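**SKEMTHORPE, Mon 19 October** — The shared workshop on the second floor of the old Hou building has a new project on the go, and it's a fun one. Four members are building a hand-held gripper they call Pestuvum, a two-fingered tool you carry around and use to pick things up yourself, so that a robot arm can later be trained on how a person did it.

Sihan Fang started the build in March with a pile of leftover parts and a sketch on the back of a parking receipt. Zhuoran Liang joined a week later, then Lihua Jiang and Kristaps Strazds, and since then they've had the corner bench most evenings (the rest of us have learned to work around them, happily!).

The gripper is now on its fifth set of fingers. The early ones were too smooth and let go of anything rounder than a matchbox, so the group has been trying different pads on the inner faces and keeping notes on each. Thin metal rod is the current obsession. Liang wants the tool to handle hoops, hooks, handles and wire shapes before it goes anywhere near soft things like cloth, and she has been collecting odd bits of metalwork from other members all fall.

"A cup is easy, you just close on it," she said. "A ring lying flat on a table is much meaner. You've got hardly any height to work with, and you have to come in at the right angle or you just push it along."

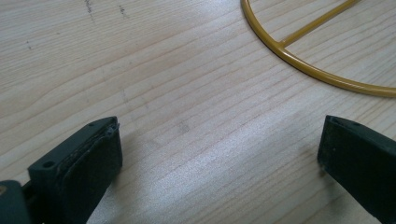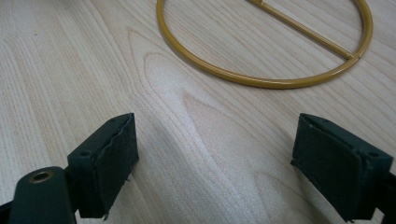 Jiang looks after the camera side of the build. Her part of the job is making sure the fingers always show up in the same place in the view, so the software can work out how far apart they are without a separate sensor. That took longer than anyone planned. The first mount had a wobble in it that only showed on playback, and she rebuilt it twice before she was happy. She's very pleased with the current one and will show it to you if you stand still near the bench.

So far the group has recorded 112 practice pickups, and they go through every one together on the big monitor by the window. It's great to sit in on. People who came upstairs to use the drill press have ended up staying an hour, arguing about wrist angles. Strazds is writing the code that sorts the recordings, and he says the misses are just as useful to him as the clean grabs, so they all get kept.

Next comes the arm. Shaohua Li, who runs the small repair shop Pundidus downstairs, has offered the group a used one that needs a new elbow joint and some patience with its wiring. If the joint arrives when it should, the arm will be bolted down at the far end of the bench and fitted with a matching pair of fingers. Fang is already talking about having it hang up tools at the end of the night, which the rest of the group thinks is a bit ambitious for a first job, but we'd love to see it!

The build will stay open. Drawings for the fingers are pinned up beside the bench, and printed copies are in the tray underneath for anyone who wants to try their own version. The group would also be glad to have 11 more small screws of the kind that goes in the finger tops, if you have any spare, plus any oddly shaped metal you don't need back in a hurry. Leave it in the box marked Pestuvum, with your name on it.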